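Barroso Play Kitchen Refurbishment: October Progress Report
Prepared by Myung-ja Chae for the Lamska program office

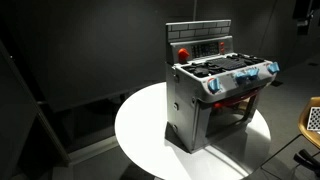
1. Scope and status

The grant covers inspection, cleaning and repair of donated play kitchen items for loan to family centers. The target is 1000 items over the full term. At the end of this period 938 items had been logged and 400 had been released for loan. A further 197 are held for parts. The remainder are waiting for inspection.

2. Toy stoves

Stoves take the most bench time of any item type. The silver-gray model with the brick-print backsplash is now the reference unit for the inspection sheet. Checks are done in this order:

Rear panel: large orange-red knob, small red buttons, printed key area.
Cooktop: both black burner grates and the ridged center section.
Front panel: four light blue knobs, checked for play and for cracks at the grip.
Oven: red handle, door window, hinge action.

Knobs are pulled by hand and must stay on. A missing knob puts the stove on hold. Worn printing is recorded but does not block release.

3. Parts

Cleler delivered the first lot of replacement knobs. Fit was acceptable on the front panel posts and too tight on the rear post. A revised rear knob has been requested. Door handles are on order from Trodum with no ship date confirmed. Until they arrive, stoves with a broken handle stay in the held group.

4. Cleaning

The soak step was dropped for stoves after water was found inside two battery compartments. Surfaces are now wiped with mild soap solution and dried before the door is closed. Time per unit went up slightly.

5. Next period

Clear the stove backlog, test the revised rear knob and start on the play sinks. A request to move unspent shipping funds to the parts line will be sent separately, with the supplier quotes attached.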